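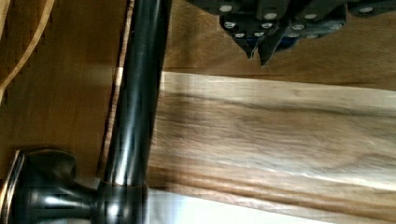

The pull on the tall pantry door, dark bronze with some copper at the edges

Can I match these bar pulls, or do I have to replace all of them?

Posted by foltville_fixer

Hi everybody! We moved into our place in Foltville in July and I am completely in love with the kitchen. Honey brown wood doors, and these dark bronze bar pulls with a round flared base where the post meets the wood and a little collar where it meets the bar. The color is almost black until the light hits it and then the edges go coppery. So pretty!

Trouble is, 2 of the drawers by the stove have plain knobs on them that somebody put on before us, and I'd love to get the whole kitchen back to one style. I have 41 doors and drawers in all (big kitchen, lots of narrow ones) and I really don't want to buy a full set. The lady at the hardware store in Ukimby thought it was oil-rubbed bronze but she had nothing with that bell shape at the bottom. Where do I even start? And will a new one look wrong next to the old ones?

Toivo Lehtinen

Great pulls, I'd keep them too! Take one off and bring it with you when you shop. Before you do anything else, measure from the center of one screw hole to the center of the other on the back side of the door. That's the number the stores go by, and the total length of the bar will only confuse things. Look at the back of the base while you have it off, sometimes there is a maker's mark or a part number in there.

On color, "oil-rubbed bronze" is all over the map. One company's is flat brown and the next one's is shiny black with copper showing through. Yours sounds like the second kind. Order a single pull first and hold it up to the door in the morning and again at night with the lights on. If it's a hair off, put the new ones down low by the floor and move two of your originals up to the stove drawers. I did this in my own kitchen and I have to go looking to find the odd ones!

Oh, and the knobs only need one hole, so you'll be drilling. Make a cardboard template from a drawer that already has a pull and tape it on. Drill from the front with a scrap of wood clamped behind.

hiver_on_the_hill

just paint them all black, spray can, done in a weekend

Bermúdez

Please don't spray them, it chips where your fingers go! Try a salvage yard. I found a box of old bronze pulls at one for less than two new ones would have cost me, and going through the bins was the best part of my Monday. Wipe them down with a soft cloth and a drop of dish soap, no scrubbing pads and no brass polish or the dark finish will come right off. Post a picture when the drawers are done, I want to see!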